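Soup for the Whole Street

Every March, when the last of the stored squash goes soft, the town of Liklow starts talking about soup. The soup supper goes back to 1954, when a flood closed the bridge and the households on the low side pooled whatever was in their cellars. The bridge reopened, and the supper stayed!

I had been hearing about it for years and finally went, and I'm still thinking about the leek and barley. There were 14 pots along the wall of the old Surance feed store, each from a different street, and you could go back as often as you liked. Most people pace themselves. I did not — I had three bowls before I even got to the smoked fish.

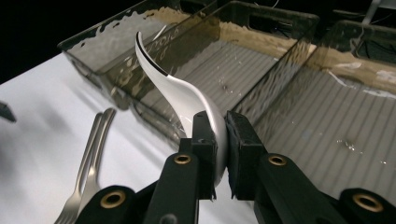
One regular at the supper told me that the barley has to go in the night before, and that anyone who adds it on the day gets a thin, sad broth and deserves it.

Recipes are guarded, but only up to a point. Ask nicely and you'll hear all of it except the last ingredient. Plikeo Lane's pot has a sourness I took for lemon (it's the water from pickled beets), and the bean soup from Abeysekara Bakery, the only business allowed to enter, gets its body from yesterday's rye crusts. I've tried the crusts at home since then and they work wonderfully.

After the soup comes pie, mostly apple, and a good deal of arguing.

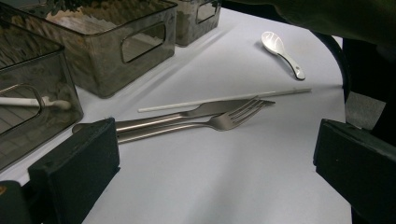
Twenty years ago the pots were bigger and the talk was louder, another diner insisted, though she agreed the pie has never been better.

The next supper is on 19th April. Bring your own bowl, and get in line early if you want the fish.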